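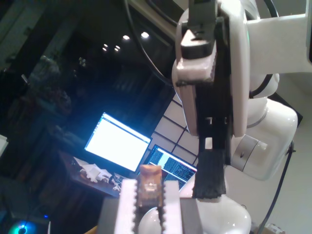
Online crime report form: submissions missing from the duty queue

Status: Resolved
Priority: High
Reported by: Wilma Paterson, Stendthorpe front desk
Assigned to: Takumi Kudo, Besness support

Description
Three people came to the counter this morning to ask about bike thefts they had reported online. All three had a reference number in their confirmation email. None of the numbers come up when I search the duty queue. One of the reports had a serial number and photos attached and the owner wants to know if anyone has looked at it. Reports phoned in or taken at the desk show up as normal.
W. Paterson

9:40 am, T. Kudo
Thanks. Can you send me the three reference numbers and tell me which category each person picked on the form? Please don't re-enter the reports yet or we will end up with duplicates.

9:55 am, W. Paterson
Sent by secure mail. Two picked "Theft of bicycle" and one picked "Theft from garage or shed." I tried a test report under "Vandalism" and it reached the queue in a couple of minutes.

10:20 am, T. Kudo
All three are in the Skikix intake database, so nothing has been lost. They are marked "held" and were never passed to the queue. Checking the transfer log now.

11:05 am, T. Kudo
Found the following:
- Theft categories were renamed in the January update.
- The form sends the new names. The routing table still has the old ones.
- Anything that doesn't match goes to "held." An alert should go out when the held count passes 200.
- The alert address belongs to a mailbox that was closed last year.
Held count is 1,371. That covers every station on the shared form. Around 30 are for Stendthorpe.

11:15 am, W. Paterson
Are any of those urgent? We had a run of van break-ins near the Ramasamy building and the shift sergeant was surprised how few reports came in.

11:30 am, T. Kudo
I can't judge that from here. I have exported the Stendthorpe ones to a spreadsheet and sent it to you and the sergeant so someone can read through them before the fix goes in.

1:10 pm, T. Kudo
Routing table updated. Released a batch of 40 as a test. 38 went through. The other two failed on attachments over the size limit and I have moved those by hand.

2:45 pm, T. Kudo
Remaining reports released overnight-style in small batches to keep the queue usable. Original submission dates are kept, so sort by "Date received" and not "Date added" or they will all look like today's.

3:30 pm, W. Paterson
I can see all three now, with the photos. The van reports are there too and have been passed to the sergeant. I have called the three owners back.

3:50 pm, T. Kudo
Alert address changed to the support desk and threshold lowered. A separate ticket is open for the attachment limit. Closing this one. Reopen it if any reference number still can't be found.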